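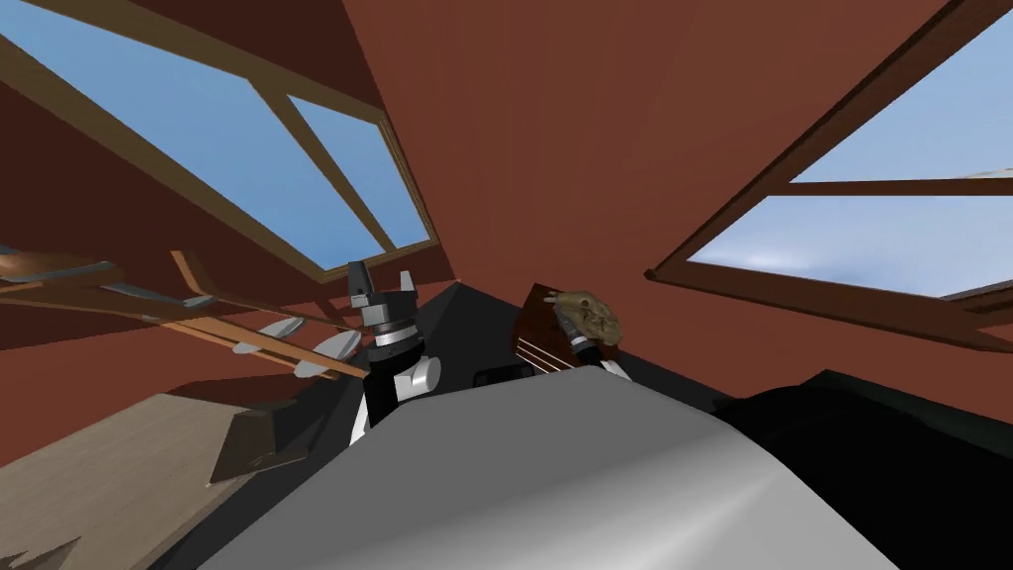 Lindiwe Shezi writes that the spoken prompts on her son's Wolau day planner stop after the bus step, and that he will not leave the stop without them.

Ticket 407
Opened: November 20, 2024
Product: Wolau day planner, tablet version
Routine affected: Swimming (Avari Leisure Centre)
Assigned to: Nandi Kekana

Reported behaviour
The routine has a picture card and a recorded voice for each step. "Shoes", "Coat" and "Bus" play normally. "Walk to pool" shows its card but makes no sound. The user waits for the voice before moving on, so the routine stalls there. Tapping the card again has no effect. The recordings are in his mother's voice and the family does not want them replaced with the built-in one.

Log

NK: Asked for app version, storage used and whether the tablet is online at the bus stop. Customer confirms it is offline once they leave the house.

NK: Copied the routine to a test account. All steps play on wifi. With wifi off, sound fails at "Walk to pool" and at every step after it. Cards still advance if swiped.

Sơn Khúc: Offline store is keeping the first 3 recordings of a routine and dropping the rest. Setting "Keep sounds on this device" was switched off by the last update. It should have been left as the customer had it.

NK: Sent the following to the customer.
Open the routine at home, on wifi.
Settings, Sounds, turn on "Keep sounds on this device".
Go back and wait for the grey arrow on each card to disappear.
Turn wifi off and play the routine through once before travelling.

Customer: Did all that. "Walk to pool" works now but "Locker" is still silent.

Sơn Khúc: The "Locker" recording has a slash in its name — the offline store rejects it without a warning. Rename to "Locker pool". No need to record it again.

Customer: Renamed it and all the steps play with wifi off. We swim again tomorrow and I will leave this open until we are back.

NK: Agreed. Paper cards for the last steps recommended as a spare. Missing warning logged as a separate fault, due in the December release.

Status: awaiting customer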